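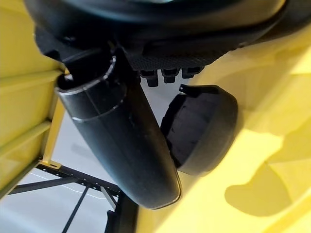 4.2 Dark things in bright storage

I should admit that color wasn't in the original plan for this study. Cinzia Fiore and I went to Kendetti to ask people how they decide where odds and ends go, and the storage there happened to be yellow. Very yellow! The shared workroom had been fitted out with Vemholm units before either of us got involved, and the members had mostly stopped seeing the color by the time we showed up with our notebooks. It only came back into the conversation when we started asking about things that go missing.

We had 22 members taking part, and between them they brought us 70 objects they described as "hard to put away." The instructions were loose on purpose. We said to bring anything you own or use here that never seems to have a proper place, and we left the rest to them. I had pictured a table of strange tools and broken projects. What we got was duller and, to my mind, much more useful: covers, tubes, caps, housings, cases for things that had since been replaced, and a great deal of black plastic that somebody was sure would be needed again.

The trouble with a black part is that it turns into a silhouette. Against a bright yellow background you can find it right away, and every member we talked to agreed on that. Knowing what it is takes longer. Figure 3 is a fair illustration of the problem. The long tube reads easily enough, with its open rim at one end and its rounded, closed end at the other, and the thin seam ring is there if you look for it. The dome-shaped cap tucked partly behind it is harder, since it is tilted and its inside is darker than its outside. The larger rounded piece with the fine textured panel is harder still. When dark things touch each other, their edges run together, and the yellow only helps with the edges that have yellow next to them.

Josphat Swai, who had been a member longer than most, put it in a way I have been borrowing ever since. He told us he could see from the door that "there's black stuff in there," and that this was exactly why he never went over to check. Seeing that a spot was occupied felt like enough. He had replaced the same cover two times before he found the first one, and it had been sitting in plain view for all of that April.

This is a little different from what we expected after reading Stojanović, whose account of household clutter treats visibility as something close to a cure. In that account, the things people lose are the things in closed boxes and deep drawers, and once you open the storage up the losses should shrink. I still think that is right for a lot of ordinary belongings (scissors, tape, the good screwdriver). It fits less well with parts. A part depends on the thing it belongs to, and if you can't tell what that is from where you're standing, then open storage just gives you a nicer view of the mystery.

We asked members to sort their own objects first and then to sort somebody else's. With their own things they worked by story. A cap went near the tube it had come with, or near the job it was left over from, and they would happily tell you about the job while they did it – at length, in some cases. With other people's things they worked by shape. Round went with round, long went with long, and anything with a mesh or a row of little tabs was set aside to be dealt with at the end. Both ways of sorting looked tidy when they were done. They just didn't agree, and in a shared room that matters, as the person who puts a thing away and the person who comes looking for it are often two different people.

The ribs on the storage surfaces came up more than I would have guessed. Some members liked them and used them as rough guides for lining things up. Others complained that anything cylindrical settled against a rib at whatever angle it pleased, so that a tidy row of tubes became a pile by the end of the week. Cinzia's notes have a nice passage on this, where one member lines up the same tube over and over during an interview without ever breaking off the conversation. I don't want to lean on it too hard, but it did make us look again at how much small straightening goes on in that room. Hardly anyone mentioned it when we asked what tidying involved.

Labels, of course, were the first fix everyone suggested. The workroom had tried them before with a kit from Neltiler, and traces of that effort were still around when we arrived on October 24, 2024. The members' own verdict was that the labels had named the bins and left the contents to fend for themselves. "Covers" is a fine word for a bin and no help at all with deciding which cover you're holding. A few people had gone their own way and put a strip of pale tape on the part itself, with the name of the parent object written on it. I found these much easier to work with, and when we asked members to fetch a part for us, the taped ones were the ones they picked up with confidence.

So for the rest of this paper I use "findable" and "identifiable" as separate terms, even though the members used "I can't find it" for both. The next section goes back over the sorting sessions with that split in mind, starting with the objects that changed owners during the study.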